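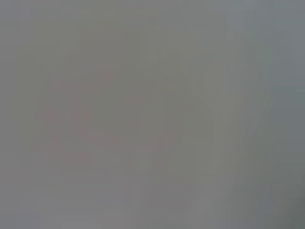
Surface and Colour Assessment Technician
Prollel Pty Ltd, Dratmont laboratory
Full-time, fixed term to the end of February, with possible extension
Level 4, Prollel Enterprise Agreement

Position summary

Prollel tests the colour and appearance of coated, printed and woven surfaces for manufacturers, commercial laundries and fit-out contractors. The Dratmont laboratory handles low-contrast work: pale residual staining, dye transfer, uneven fading, patchy gloss and the faint discolouration that remains after cleaning. Much of the material is grey or off-white and the differences to be graded are small.

The technician will prepare and condition specimens, grade them visually against reference scales, take instrument readings and enter results in Mesus, the laboratory's sample register. The position reports to the Laboratory Manager, Sandro Parisi. It has no direct reports.

Background to the vacancy

The laboratory holds 2,731 retained specimens from the Villa program, a long-running comparison of neutral-coloured furnishing fabrics and wall coatings. Each specimen was graded when received and placed in dark storage. All are now due for regrading under the current procedure. The successful applicant will spend most of the first part of the term on the Villa regrade and the remainder on routine client work.

Earlier grades were recorded on paper cards. The cards have been scanned, but the free-text remarks were never coded consistently. Terms such as "pink cast", "rosy", "warm patch" and "mauve" were used by different assessors for what may have been the same effect. Part of the role is to assign those remarks to the controlled vocabulary in Mesus, and to flag any that cannot be assigned without a fresh examination of the specimen.

Duties

1. Receive specimens, check them against the consignment note and enter them in Mesus. Record transit damage before the specimen is unwrapped further.

2. Cut, mount and label specimens in accordance with the preparation procedure. Textile specimens are mounted flat without tension. Coated panels are handled by the edges with lint-free gloves.

3. Condition specimens in the controlled room before grading and log the room readings at the start and end of each session.

4. Grade colour change and staining visually in the viewing booth, using the grey scale nominated in the work order. Half grades are permitted. Intermediate descriptions are not.

5. Map the extent of discolouration on the specimen outline sheet. Where a mark has no definite edge, the outer limit is drawn as a broken line at the point where the assessor can no longer separate it from the ground colour.

6. Take spectrophotometer readings at five positions per specimen, or at the positions set out in the work order. Calibrate against the white tile and black trap at the start of each session and after any interruption to power.

7. Take part in blind repeat grading. A portion of all specimens is returned to the booth under a new number, and results are compared between assessors.

8. Maintain the booth, including lamp hours, wall cleaning and the replacement of neutral mounting card. The interior is matt grey and must not be touched up with any paint other than the stocked line.

9. Clean and store reference scales. Scales are withdrawn on their expiry date regardless of apparent condition.

10. Draft the results section of client reports. Opinions on cause are written by the Laboratory Manager and are outside the scope of this position.

Selection criteria

Essential

Certificate IV or higher in laboratory techniques, textile technology, surface coatings, printing or a related field, or equivalent time in a testing laboratory.

Normal colour vision, as determined by the laboratory's own screening. Screening covers hue discrimination as well as the standard plates. Spectacles and contact lenses are acceptable if untinted. Applicants who wear photochromic lenses will need an alternative pair for booth work.

Demonstrated ability to follow a written procedure without variation, and to report a departure from it when one has occurred.

Ability to describe an appearance without assigning a cause. A short written exercise will be given at interview.

Competence with spreadsheets, including lookups and basic validation rules.

Current driver licence. The Dratmont site is not served by public transport outside peak hours.

Desirable

Experience with visual grading against grey scales.

Experience with a bench spectrophotometer and familiarity with CIELAB values.

Understanding of measurement uncertainty as it applies to subjective grading.

Prior work in a laboratory accredited for testing.

Working conditions

Ordinary hours are 38 per week between 7.30 am and 4.00 pm, with an unpaid meal break. Grading sessions are limited to 19 specimens, after which the assessor leaves the booth for a rest period and carries out other duties. No more than four sessions are scheduled in a day. These limits are not varied for client deadlines.

The viewing booth and the adjoining preparation room have no windows. Overhead lighting in the preparation room is kept low so that assessors do not need a long period to adapt before grading. Applicants who find such rooms uncomfortable are encouraged to visit before applying.

A neutral grey lab coat is supplied and is worn at all times in the booth, buttoned to the collar. Coloured clothing beneath it must not be visible at the neck or cuffs. Nail polish, coloured or clear, is not worn on grading days. The coats are laundered by a contractor and should not be taken home.

The role involves standing for part of the day, repetitive cutting with a rotary blade or press, and lifting cartons of coated panels up to 12 kg. Height-adjustable benches are installed throughout the preparation room. Some client specimens arrive soiled. Gloves, eye protection and respirators are supplied, and specimens with a biological declaration are handled by separately trained staff.

Parking is available on site beside the loading dock. There is a staff kitchen with a fridge and microwave. Food and drink, including water bottles, are not taken past the inner door.

Training

The first fortnight consists of supervised grading on the training set. Results from this period are not reported to clients. The technician then sits a qualification round in which grades are compared with the agreed values for the set. A second round may be attempted if the first is not passed. Requalification takes place each year and applies to all assessors, the Laboratory Manager included.

Training in Mesus is carried out on the job. The system is keyboard-driven and rather old – applicants used to current laboratory software should allow some time to become accustomed to it. A migration is planned, but not within the term of this appointment.

Remuneration and leave

Salary is set by Level 4 of the enterprise agreement, with the increment determined by qualifications and experience. Superannuation is paid in addition. Annual and personal leave accrue in accordance with the agreement. A laundry allowance does not apply, as coats are laundered by the employer. Relocation costs are not covered.

Leave during the Villa regrade will be approved where possible, but two assessors are needed for each repeat grading block and the laboratory cannot run a block with one. Applicants with leave already booked should state the period in their application.

How to apply

Applications should contain a résumé, a statement of no more than two pages addressing the essential criteria, and the names of two referees. One referee should be a current or recent supervisor. Do not send certificates at this stage.

In the statement, please give one example of a result you recorded that was later found to be wrong, how the error was identified, and what was done with the record. A minor example is acceptable. Applications that omit this item will be treated as incomplete.

Address applications to Sandro Parisi, Laboratory Manager, Prollel, Dratmont, through the careers form on the Prollel website. Select "Laboratory – Dratmont" from the list. Attachments must be in PDF format. Questions on the duties or on colour vision screening can be sent through the same form and will be answered in writing.

Shortlisted applicants will attend the laboratory in person for screening, the written exercise and an interview, in that order. Screening is done in the morning, before any extended screen work. Please allow half a day. Screening results are given to the applicant on request and are destroyed if no offer is made.

Applicants must have the right to work in Australia for the full term. Prollel does not accept unsolicited applications from recruitment agencies for this position.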